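Updated 21/09/2023. Moving everything off an old phone onto the Elby 4, quick version. Did this twice in July, once badly.

## Before you start

- Both phones charged past half. Plug them in anyway.
- Same Wi-Fi network. Guest networks won't work, the phones can't see each other.
- Old phone needs 2,000 MB free. The transfer app makes a temp file and just quits if there's no room, no error or anything.
- Your screen lock PIN for the old phone. It asks halfway thru.

Got a Hullside phone? Turn off battery saver first. It kills the app in the background.

## Set up the new phone

1. Turn it on, pick language, join Wi-Fi.
2. At "Bring your stuff over" tap **Later**. Yes, later. The update has to go first.
3. Settings > System > Update. Mine was 483 MB. Let it restart.
4. Settings > System > Bring your stuff over. Now you're back where you were, but on the version that works.

## Run the transfer

1. Open Chang Move on the old phone. It's in the app store if it's not on there already.
2. Tap **Send**. A code shows up on the new phone, type it in.
3. Pick what you want. Contacts, messages, photos, call log. Leave "App data" off, it doubled my time and most apps made me sign in again regardless.
4. Enter the PIN.
5. Put both phones down and leave the screens on.

Mine took 17 minutes without app data. Photos go last so the bar sits near the end for ages. Don't cancel.

## If it gets stuck

Code rejected: close the app on both, reopen, get a new one. Codes expire fast.

Stops during messages: usualy a huge group chat. Untick messages, finish the rest, then run it again with only messages ticked. 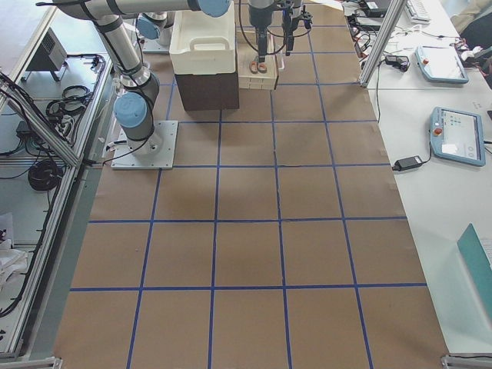
Contacts show up twice: open Contacts > Fix > Merge. Do it before you sync to your account or the doubles go up there too.

No mobile data after moving the SIM: restart once. Still nothing, Settings > Network > Access points > Reset. On the Skustwood plan I also had to switch roaming on and off again.

## After

Check a few old photos open full size, not just the thumbnails. Move your two-step login app by hand, Chang Move skips it. Keep the old phone a week before you wipe it.

Dual SIM steps still to come, haven't tried it with both slots full yet.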